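Brötchen greifen mit dem Roboterarm: so richtet ihr die Aufgabe ein

Wenn ich erzähle, dass ich mit Roboterarmen arbeite, kommt fast immer dieselbe Frage: Und wann deckt mir so ein Ding endlich den Frühstückstisch? Tja. Den ganzen Tisch wohl noch eine Weile nicht, aber ein Brötchen aus dem Korb auf den Teller legen, das kriegt man mit etwas Geduld hin! Ich zeige euch, wie ich dabei vorgehe. Ihr braucht einen Arm mit Parallelgreifer, eine Steuerung, die ihr schon halbwegs kennt, und Backwaren, um die es nicht schade ist.

Schritt eins: der Tisch. Legt eine helle, einfarbige Decke ohne Muster auf und streicht sie glatt. Kleine Falten sind egal, große Wülste nicht, da bleibt euch der Korb beim Verschieben hängen. Ich hatte anfangs eine karierte Decke von meiner Tante und habe mich zwei Abende lang gewundert, warum die Objekterkennung überall Kanten fand (ja, ich weiß).

Schritt zwei: der Korb. Nehmt einen flachen mit niedrigem Rand. Je höher der Rand, desto steiler muss der Greifer von oben kommen, und desto öfter schrammt ein Finger am Geflecht entlang. Legt am Anfang nur zwei Teile hinein, am besten verschieden geformte, also etwas Rundes und etwas Längliches. 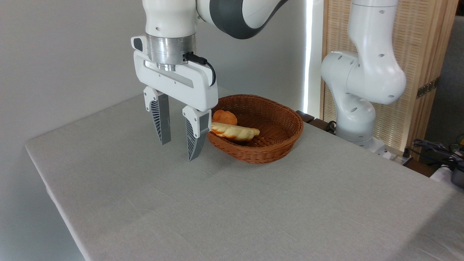

Greifer offen neben dem Korb, drin ein rundes Brötchen und ein geflochtenes.

Schritt drei: die Startposition. Ich parke den geöffneten Greifer immer seitlich vom Korb, knapp über der Decke, und fahre von dort erst hoch und dann zur Seite. Klingt umständlich, spart aber umgeworfene Körbe. Die Position speichert ihr unter einem eigenen Namen ab. Bei mir heißt sie Runel, fragt nicht.

Schritt vier: der Griff. Beim runden Brötchen ist die Richtung fast egal, da zielt ihr einfach auf die Mitte. Beim Zopf müsst ihr den Greifer drehen, bis die Finger quer zur Längsachse stehen, sonst schiebt ihr das gute Stück nur durch den Korb. Schließt langsam und fangt mit wenig Kraft an! Estela Escobar, mit der ich in Irkmont zusammen getüftelt habe, stellt die Kraft so lange Stück für Stück höher, bis das Brötchen beim Anheben gerade nicht mehr rutscht. Mache ich inzwischen genauso. Wer gleich voll zudrückt, hat hinterher Krümel im Gelenk.

Schritt fünf: wiederholen. Nach jedem Durchgang verschiebt ihr die Teile ein bisschen, mal liegt der Zopf vorn, mal hinten, mal halb auf dem Brötchen. Macht 30 Durchgänge, bevor ihr irgendwas an den Einstellungen dreht, und schreibt mit, was schiefging. Bei mir war es meistens der Korbrand.

Und die große Frage, können Maschinen das jetzt oder nicht? Ein bekanntes Brötchen aus einem bekannten Korb: ja, ziemlich ordentlich. Den Korb aus dem Schrank holen, Krümel wegwischen, merken, dass das Croissant von gestern ist: da würde ich im Moment keinen Cent drauf wetten. Im nächsten Teil nehmen wir uns den Teller vor, also das Ablegen. Besorgt euch dafür schon mal einen aus Kunststoff.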